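Looking after the Rodundale pair

October 13, 2023

I have become the person who looks after a pair of hand-held grippers, a job I got by once owning the right screwdriver. We call the pair the Rodundale, and most of what it does all day is fold shirts, with a human on the handles.

The morning starts with the fingers. Each one is a chain of thick black segments on pivots, and the pivots work loose if you look away. I snug them up, close the jaws and check that the tips meet where they should.
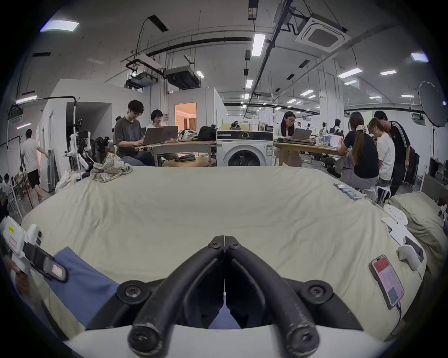 Then I close them on a business card and pull. If the card slides out, I wipe the pads and try again. Manolis Chrysikopoulos, who wrote our setup notes, wants this done 5 times per side. I do it 2 times and feel guilty.

After that comes the test shirt. It's blue, it has been folded more often than any shirt at Jatuvbridge, and it has never been worn.

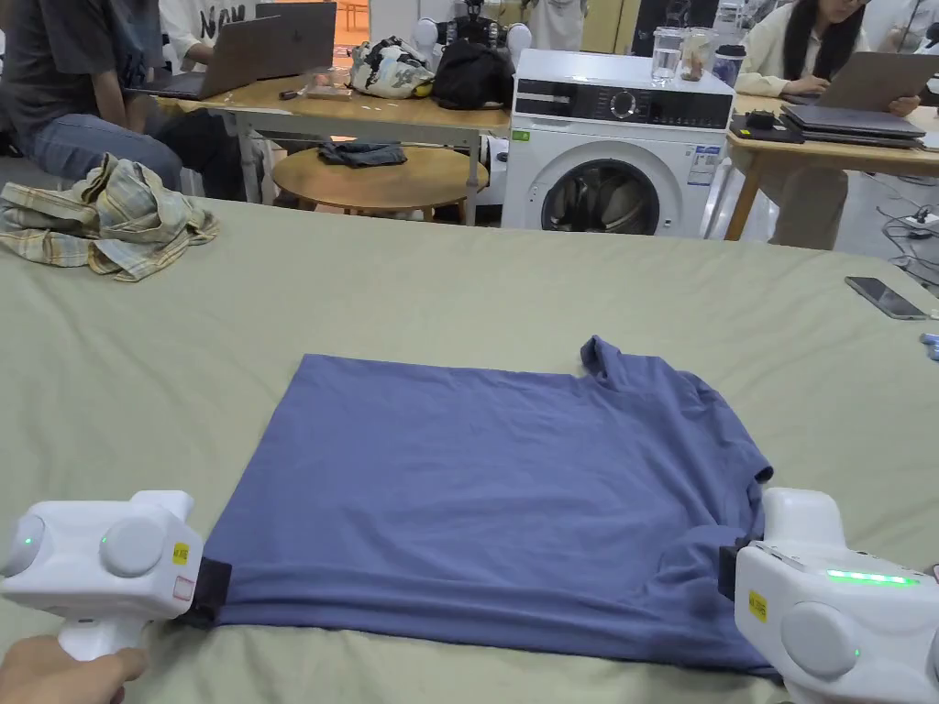 I go for the bottom corners first, because a worn pad shows up on a hem before it shows up anywhere else. Green lights on both sides are nice but prove only that the thing has power. I learned that in January, over a very long afternoon.
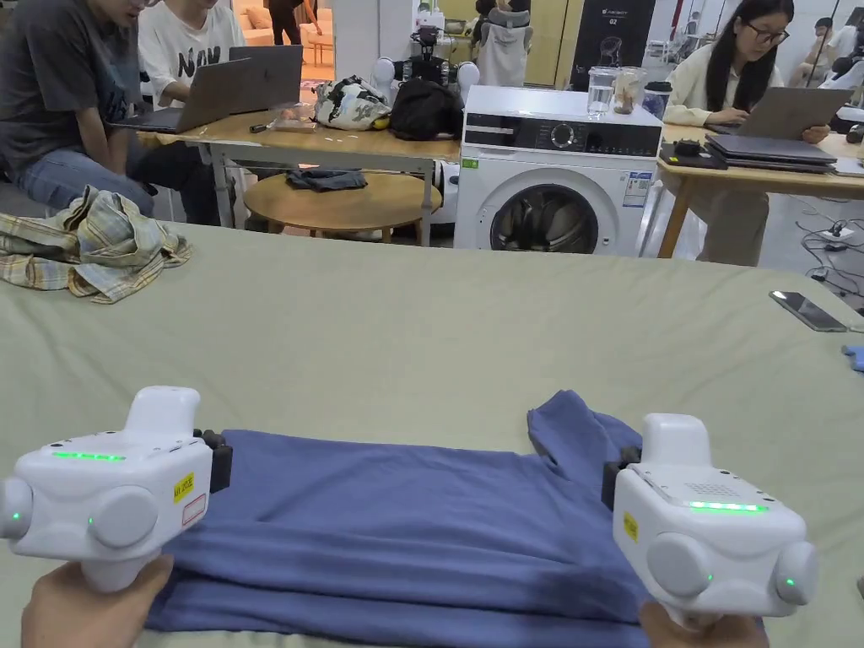
The sides are fussier. If one hand closes a hair later than the other, the fold creeps and you end up with a trapezoid. Our log sheet has a box for this. I write "trapezoid" in it.

Last is the tug - fabric pulled tight between the two, hold, let go. 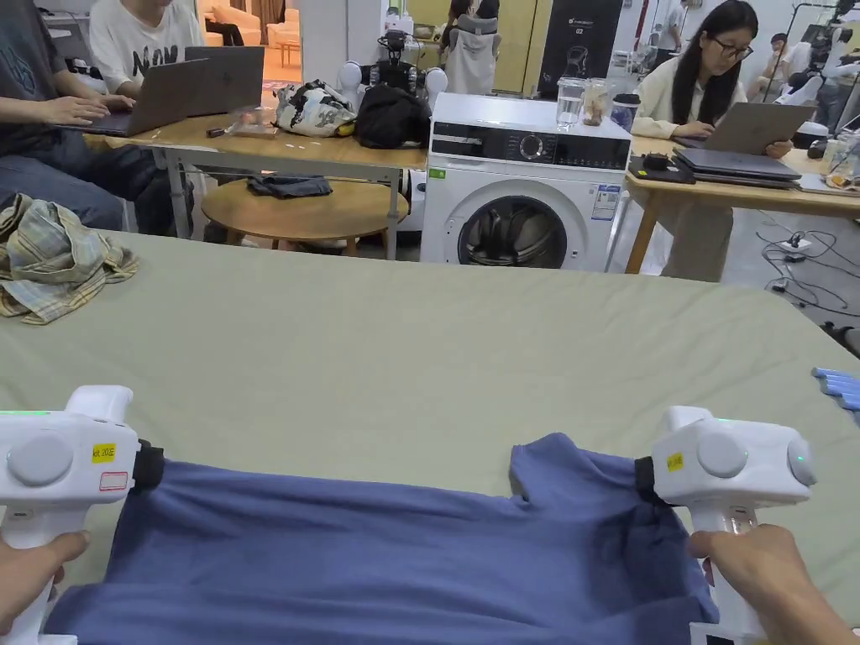

A pad that slips on the tug gets swapped, and so does its partner. We also swap the lot at 2000 folds, slipping or not. The spares live in a tin marked Pludulel, along with a hex key that fits nothing we own. I'm keeping it.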